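FOR IMMEDIATE RELEASE
28 September 2019

Plerkar publishes its upkeep routine for hand-held grippers, having tried the alternative

Plerkar today released the setup and care sheet for its Graker hand-held gripper pair, a document that until this summer existed mainly as a series of sighs. The sheet is free to anyone who runs a Graker station and fits on 2 pages, one of which is mostly about finger pads.

The Graker pair is held in the hands and moved through ordinary table work: cups, trays, pitchers. Each unit carries a marker cube on its base, and the software works out where the gripper is from the pattern on the cube. If the cube has shifted on its mount, the software will still report a position, with great confidence, and it will be wrong.

"We spent most of June hunting a software fault," said Ayman Berrada, who leads station support at Plerkar. "It was a screw. I would like those weeks back, but I'm told the form for that doesn't exist."

The new routine takes 13 minutes per pair and is meant to be done at the table where the grippers will be used, by the person who will use them. Doing it in a quiet back office produces lovely numbers that do not survive the walk down the hall.

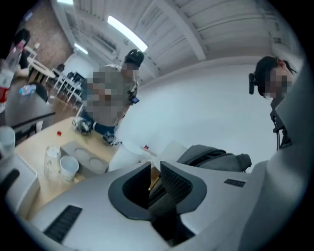
Amrani, which has run the routine since June, reports that the pad check is the only step its operators have never tried to skip, and that it would still like the cube screws to be a color other than the color of everything else.

Plerkar has taken the point about the screws. The steps are otherwise unchanged from the trial version:

Wipe both finger pads with a dry cloth. Replace them in pairs. A new pad facing an old one closes crooked.

Press each marker cube with a thumb. If it moves at all, take it off, clean the seat and refit it. Tightening it where it sits only locks in the error.

Open and close each gripper 10 times, slowly, and listen. A click on the way in is usually the slider. A click on the way out is usually the slider too, but the part costs more.

Run the cable along the forearm before starting, with enough slack to reach the far side of the table.

Hold both grippers over the work area with the cubes in view and wait for the position readout to settle. If it hasn't settled after 30 seconds, go back to the thumb.
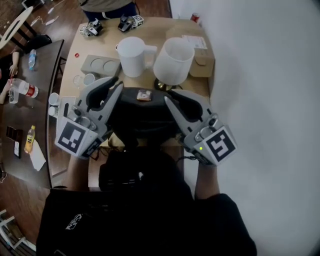 Graker grippers held over the work table, marker cubes mounted on their bases.

Replacement pads and cube mounts are available through Fletance, which also handles returns. Customers are asked to remove any tape before sending a unit back. Plerkar has a sizable collection of tape.

The care sheet ships with every new pair and can be requested from Plerkar station support by existing customers. Screws in a visible color will follow once the current box runs out. It is a large box.

Press contact: Ayman Berrada, Plerkar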